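Folding the winter drawer

23rd January

The bottom drawer of the dresser stopped closing just after New Year. For a couple of weeks I pushed it in with my foot and left it sticking out an inch. Then the runner popped off its track, and I had to take everything out to fix it, so I did the whole drawer while I was at it.

This is the drawer where the heavy things go. Sweatpants, hoodies, the thick pajamas, a fleece blanket that has no other home. We moved to the apartment in Istmont in March, and the dresser came with us. It is a Fleury, the low kind with wide drawers, bought used. The drawers look deep from the front, but there is a panel underneath that takes up more than you would expect. A hoodie folded the way they fold them in a store is fine. Four hoodies folded that way and the drawer rubs.

I emptied it onto the bed. I always sort on the bed, in the room at the back, because the light is better and I don't have to bend down. The sheet on it at the moment is the one with the teddy bears and rocking horses. It is old cotton, washed thin, and things don't slide around on it the way they do on the newer set.

First I fixed the runner. It was one screw, and the hole had gone soft. I packed it with a matchstick and wood glue, broke the stick off flush, and left it while I did the sorting. I have done this on other drawers and it has lasted.

Then the sorting. I made a pile to keep, a pile to mend, and a pile to give away. The mend pile had a hoodie with a split cuff and a pair of pajama bottoms with the drawstring pulled out. I put the drawstring back with a safety pin while I was standing there. The hoodie went in the sewing basket, where it will probably be for a while.

The give-away pile was mostly things I had been keeping for painting. I have painted one wall in ten months. I kept one set of painting clothes and bagged the rest.

The folding took the longest. I used to fold sweatpants in half lengthwise, then in thirds, and lay them flat in a stack. This works for thin cotton ones. With fleece the stack leans, and when you pull out the pair at the bottom you have to refold the others. I tried rolling them for a while too. Rolls are good in a suitcase, but in a drawer this wide they come undone as soon as there is a gap next to them.

What I do now is somewhere in the middle. I lay the pants out and smooth them from the waist down, and fold one leg over the other so the seams line up. The crotch makes a point that sticks out, so I fold that in to get a straight edge. Then I bring the ankles up to a little below the waistband and fold again toward it. I don't press down much. Fleece springs back if you flatten it, and it ends up the same size as before with more creases in it. The result is a thick bundle with a round side and a ragged side. The round side goes up when it is put in the drawer.

The waistband is the part that gives me trouble. If the elastic is strong it pulls in and makes the top of the pants narrower than the legs, so the two halves never quite match. I used to stretch it out flat and hold it with one hand while folding with the other. It isn't worth the bother. I let it gather up and work around it.

The gray pair is the thickest thing I own apart from a coat. I got it at the Wariron outlet the first winter here, when the heating in the building was out for 3 days. The fleece is soft and a bit fuzzy and it takes up the space of two regular pairs. I nearly put it in the give-away pile for this reason alone. Then I thought about the kitchen floor at six in the morning and put it back. 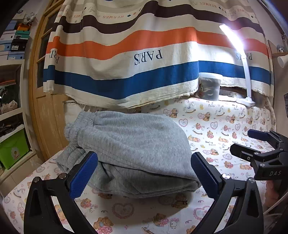
The gray fleece pair, folded, on the bear sheet.

It doesn't look like much folded. It took me a few tries to get it to stay closed, and the legs still bunch up at one end. I have stopped minding this. In the drawer it sits in the back corner with the blanket against it and it can't go anywhere.

The striped curtain behind the bed says PARIS across it in big letters. The bottom edge is fraying and I keep meaning to hem it. I looked at it properly while I was folding and decided the hem can wait until the hoodie cuff is done, so I only have to thread the machine once. The thread I have is cream, which will do for the curtain but not for the cuff.

When the glue had set I put the screw back and slid the drawer in empty a few times. It ran straight. Then I loaded it. Pajamas in front, sweatpants in the middle, the blanket and the gray pair at the back. The hoodies went up to the closet shelf, where I had a canvas box from Stimum with nothing in it except a bag of cedar blocks. The box is 29 centimeters deep, so the hoodies fit standing up if I fold the hoods down into the body first. I left the cedar in with them. I sanded the blocks a little before putting them back, as they had stopped smelling of anything.

The drawer closes now. It still catches slightly on the left if I push from the right side only, so I push in the middle.

A few notes for myself, for next winter. Wash the fleece things inside out and keep them away from the towels, as they pick up every bit of lint. Low heat in the dryer, and take them out before they are fully done. Let them hang over the chair for an evening before folding. Last year I folded a pair that felt dry and wasn't, and the waistband smelled musty a week later and I had to wash the drawer out as well as the pants.

Also, don't buy any more gray. I had two pairs of gray socks, a gray hoodie and the gray pants in the same drawer and I was always pulling out the wrong one in the dark.

The next drawer up is T-shirts, and it closes without any trouble, so I am leaving it alone. The one above that has the cables and batteries and the instruction book for a coffee maker we left behind when we moved. I took the instruction book out. The rest can stay there until I need the drawer for something.

The bag for donation is by the front door. The drop-off in Istmont only takes clothes in the mornings, and it has to be tied closed or they send you home with it. I tied it with the old drawstring from a pair of shorts that went in the trash.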